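Cahier d'atelier — évaluation de la pince Nolance, août
Suite des essais de la veille, objets fragiles à col étroit

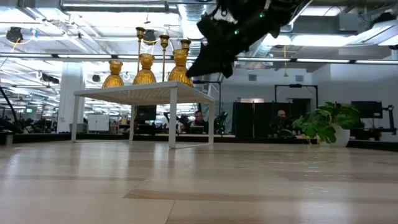

Rappel du contexte pour ceux qui reprennent le cahier en cours de route : Etitz nous prête le kit Nolance pour évaluation avant décision d'achat. Le kit comprend la pince, son contrôleur, le logiciel de consigne et un contrat de support. La question posée par Raelene Kereama est simple : peut-on confier à ce kit la manipulation de verrerie décorative, en prise par le col, sans outillage dédié par référence. Le reste (palettisation, cartons) est déjà couvert par l'ancien matériel et ne m'intéresse pas ici.

Configuration du jour
Firmware du contrôleur : build 1031. La version précédente perdait la consigne d'effort après un arrêt d'urgence, il fallait la ressaisir à la main. Corrigé, vérifié deux fois.
Table blanche basse, même position que la veille par rapport au repère du robot.
Objets : les trois vases dorés en verre nervuré, tailles croissantes de gauche à droite, et les trois bougeoirs fins comme obstacles.
Vitesse d'approche : 50 mm/s sur la descente finale. Transit à 600 mm/s, ramené plus bas dès qu'on passe au-dessus de la table.

Protocole
Approche par le haut, pince inclinée, saisie juste sous l'évasement du col. Levée courte, maintien, repose au même endroit. On commence par le grand vase, à droite, parce que c'est celui dont le col offre le plus de marge. Les bougeoirs restent en place pendant tout l'essai. Je tiens à ce point : la fiche Etitz montre uniquement des objets isolés, sur fond dégagé, et ce n'est pas un cas que nous rencontrerons.

Observations, grand vase
Approche correcte dès la première tentative. Le planificateur contourne le bougeoir voisin avec une marge plus large que nécessaire, ce qui rallonge la trajectoire mais ne gêne pas. Fermeture progressive, pas de rotation parasite de l'objet. À la levée, léger balancement de la base, amorti pendant le maintien. La repose est moins bonne : la pince s'ouvre dès le premier contact détecté, alors que le vase n'est pas encore à plat. Il se rétablit seul, avec un petit choc audible. Sur un verre plus mince je n'aurais pas continué.
Réglage modifié : temporisation à l'ouverture, paramètre « release settle » dans le menu avancé. Il n'est documenté nulle part dans le manuel fourni. Trouvé en comparant les fichiers de configuration exportés avant et après mise à jour. Après réglage, repose propre et répétable.

Observations, vase du milieu
Plus difficile. Il y a un bougeoir derrière le vase et un autre entre lui et le grand vase, et l'inclinaison par défaut met le carter de la pince trop près du plus haut. Le logiciel refuse la trajectoire, message « clearance » sans autre précision. On aimerait savoir quel volume pose problème et de combien. J'ai réduit l'inclinaison à la main, puis relancé. Trajectoire acceptée, saisie correcte.
L'encombrement du carter est à mon avis le vrai défaut du produit. Les doigts sont fins et passent partout, le corps derrière ne passe pas. La fiche technique donne la cote des doigts et un dessin du corps sans cotes. Demandé le modèle 3D à Etitz, réponse : disponible après signature du contrat de support. À négocier.

Observations, petit vase
Non concluant. La détection du col donne deux candidats, l'un au bon endroit, l'autre sur la partie étroite au-dessus de la base. Le choix varie d'un lancement à l'autre à conditions identiques. J'ai arrêté après une prise trop basse, sans dégât. Hypothèse : reflets sur les nervures. Le sol clair et l'éclairage linéaire du plafond n'aident sans doute pas. À refaire avec un tissu mat sur le plateau, puis avec une partie des rampes éteintes si les collègues des bureaux derrière sont d'accord.

Remarques diverses
Câblage : le connecteur côté contrôleur tient mal. Ajouté un collier provisoire. Ne pas l'enlever avant que j'aie reçu le connecteur verrouillable.
Les deux voyants verts du boîtier restent allumés en défaut mineur. Ne pas s'y fier pour savoir si la pince est prête, lire l'état dans le logiciel.
Journal : l'horodatage du contrôleur dérive par rapport à celui du robot. Resynchroniser avant chaque série, sinon les courbes d'effort ne se superposent pas.
Bruit en fermeture acceptable pour un plateau ouvert.

Comparaison avec Cosgrove
Leur offre concurrente est plus chère à l'achat, sans abonnement. Le corps de la pince Cosgrove est nettement plus étroit sur plan, effort maximal moindre, ce qui est sans importance pour notre usage. Pas d'unité de prêt avant l'automne. Le site de Grirside en possède une — demander à y passer une demi-journée avec nos propres vases, ce serait plus utile qu'une démonstration commerciale.

Avis provisoire
Je ne recommande pas la signature en l'état. La qualité de prise est bonne, la commande d'effort est stable, et le grand vase pourrait passer en production avec le réglage ci-dessus. Restent la détection sur petit col et l'accès au modèle 3D, qui devrait être fourni avec l'unité. Si Etitz cède sur le second point, je veux bien prolonger le prêt pour traiter le premier.

À faire
Envoyer à Etitz les deux fichiers de détection du petit vase.
Reprendre le petit vase, plateau mat, mêmes positions.
Mesurer le carter au pied à coulisse en attendant le modèle.
Essayer la saisie du vase du milieu avec l'axe de la pince tourné d'un quart de tour.
Raelene : relire la clause de support, partie mises à jour de firmware, et me dire si le paramètre « release settle » est couvert.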